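Festance
Home Arms Benches Spares Planning Contact

Print this page | E-mail this page

Eskildsen two-arm bench cell

The Eskildsen is a pair of small arms bolted side by side into a three-sided box, sold to people who need something picked up, moved over a bit and put down again, many times, by something that won't ask about lunch. It is the cheapest two-arm setup we carry. It is also the one we get the most calls about before purchase and the fewest after, and we have decided to read that as a compliment.

If you already know what you want, the ordering notes are near the bottom. Everyone else should read the middle, where the money goes.

What comes in the crate

Two arms, left and right, with grippers fitted. Base plates. The front ledge with its cut-outs. Tabletop, two side walls, back wall. One bag of fasteners for the walls and one for the bases, in bags that look identical until you try the wrong one. A power supply for each arm. A printed manual, which Ragnheiður Blöndal rewrote in February after the old one was found to describe a tabletop we had stopped selling.

What does not come in the crate

A computer. A stand. A camera. Lighting. The things you plan to pick up. We mention the last one because a customer once held off commissioning for most of a month waiting for us to send them.

Should you buy one arm or two?

One arm will move a rigid object from one spot to another perfectly well, and if your work is boxes, bottles or blocks, buy the Ritasen single and spend the difference on something nice for the break room. Two arms start to pay when the item is floppy. Cloth has no opinion about where its corners go, and an arm working alone spends a lot of its day dragging a towel around by one end.

You may find that one of the two arms sits out a good part of the job. People worry about this when they see it on a demo and ask whether they have been sold half a machine too many. A fold has stretches where one hand is plenty. Budget for both anyway if there is any fold in your plan, as adding the second arm later means a new front ledge, and we charge for the ledge.

Planning the budget

The sticker price is the part everyone argues over and usually the smallest surprise. Put these on the sheet before you send it upstairs:

Spare servos. The joints are servo blocks, and servo blocks wear. Buy 2 with the cell. The elbow does the heaviest lifting and is generally first to complain.

Cable. Each arm has a cable running along the outside of it, where it can be reached and replaced without taking the links apart. It can also be snagged there. Keep a spare set in a drawer, and label the drawer.

Gripper fingers. Consumable. They come in packs, and the packs are not expensive. Running a worn pair for another quarter to save the price of a pack is a choice we see made by otherwise sensible people.

Test goods. For cloth work, get a pile of whatever you intend to handle, in the real size and weight, and in more than one color. Thin dishcloths will teach you very little about bath towels.

Somebody's time. This line is left blank on nearly every budget we are shown. Plan 60 hours for the first task and be pleased if you come in under. The second task goes faster, mostly through knowing which bag the fasteners are in.

A table that doesn't wobble. Yours wobbles. Go and lean on it.

Space and placement

The cell needs a level surface, clear access from the front, and an outlet you are not sharing with a kettle. Leave room behind it if you can, although the back wall means you won't be reaching in from that side. Allow a little extra on whichever side you plan to keep the emergency stop, and then put the emergency stop there.

The walls are pale. They keep items from wandering off the table, and they give a camera a dull background to look past, which cameras like. You can order the cell without walls. You will then order the walls.

Wear and appearance

White surfaces show everything. Expect scuffs along the front ledge and small marks on the tabletop once the cell has seen some use. None of this affects the work. We sell replacement tops at a fair price to customers who receive visitors.

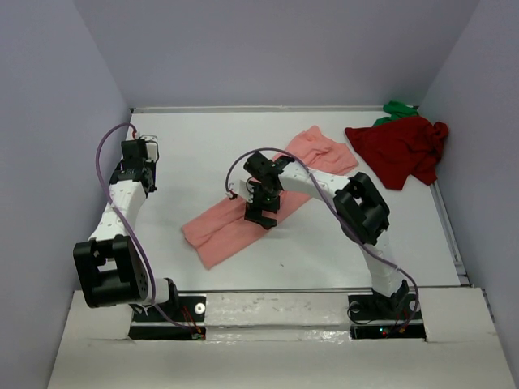

Loading cloth

Lay the working piece toward the middle of the table, where either gripper can get at it, and push the rest of the stack back into a corner. The pieces don't need to be neat. A heap is fine, and for testing a heap is better, since your real supply will arrive as a heap whatever the person upstream promises. Leave some wrinkles in the working piece as well. A cell that has only practiced on ironed towels is in for a bad first shift.

Bring the gripper down from above with the fingers open. Coming in from the side works on thick cloth and plows thin cloth into a ridge.

Compared with the Borker

The Borker is the other cell people ask about. It is bigger, quieter and better looking, and it costs enough that someone from finance will want to meet it. It has closed housings over the joints and the cables run inside. If your cell will live in a showroom, buy the Borker.

The Eskildsen has its works on the outside. The links are perforated, the joints are open-framed, and you can get a screwdriver to most of it without a plan. For a back room, a teaching lab or a pilot that might be canceled, we'd take the Eskildsen and keep the change. We make more on the Borker, so you can weigh that advice accordingly.

Renting first

A rental runs 46 days, which is long enough to get through setup, one real task and the argument about whether to keep it. The refundable deposit is $500. We deduct for missing parts and for anything returned sticky. If you buy at the end of the term, the deposit goes toward the price. Spares are not included with a rental, so order the fingers anyway.

Ordering notes

Tell us the task, the size of the largest item and the size of the smallest. "Various" is not a size. If you have a short video of a person doing the job by hand, send that too; it answers most of our questions and a few you hadn't planned to raise.

Quotes go out from Ragnheiður's desk before 4 p.m. Anything that lands after that gets looked at the next morning, with coffee, and tends to be a better quote.

Returns are accepted on unopened crates. Opened crates are a conversation.

Print this page | E-mail this page
Shares: 46 | Comments: 2

Home Arms Benches Spares Planning Contact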